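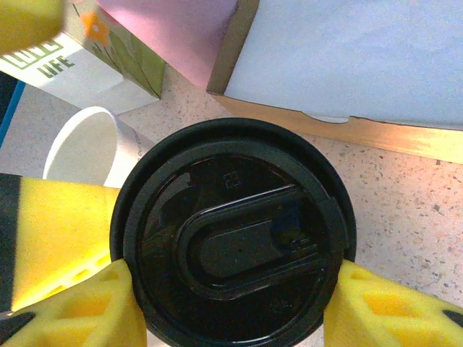
Prista software catch-up, minutes, July

Present: Maiara Barbosa (chair), Ngozi Isah (notes), plus the planning group from Balogun on the call. Started 10.30.

1. Last time's actions
All closed apart from the log viewer, which still drops the wrist view when two people open it at once. Carried over.

2. Lid and cup work
Maiara took us through the new grasp planner. She ran 100 trials in the Homdale simulator and only 11 failed, our best result yet by a long way! Most of the failures come from the rim: a glossy black edge gives the pose estimate very little to hold on to, and it can settle on the wrong angle. Ngozi would like to try matching on the oval round the sip slot instead. Everyone keen. Balogun asked whether the planner copes with a paper cup close behind the lid. It does, though it gets cautious and takes the long way round, up to 3 seconds extra per move.

3. Clutter and the speckled counter
Lively discussion, this one. The segmentation still picks up flecks in the worktop as small objects. The new filter removes nearly all of them and the masks look lovely now. Boxes are fine on their flat tops but weaker where the white surface gives way to bare cardboard. Ngozi showed the edge view she has been using to tune this.
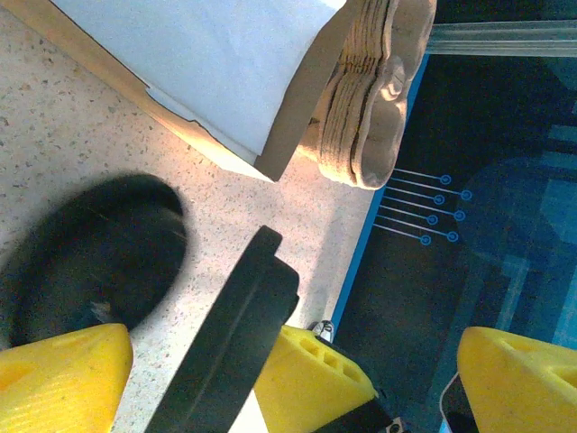
Item 3: white box with tan cardboard edge, speckled counter and the blue mat, wrist view.

The printed lines on the mat were raised as a second worry. Agreed to add the mat to the background model and leave the filter alone for now.

4. Vallora release
Replay tool is in and people love it. You can scrub back to any planner decision and see the paths it threw away. 37 tickets open, many of them duplicates.

Actions
MB: branch for sip slot matching, shared with Balogun
NI: mat into background model, rerun the edge tests
NI: merge duplicate tickets
MB: log viewer fix (carried over)

Closed 11.45. Next meeting same time, Balogun to send the call link.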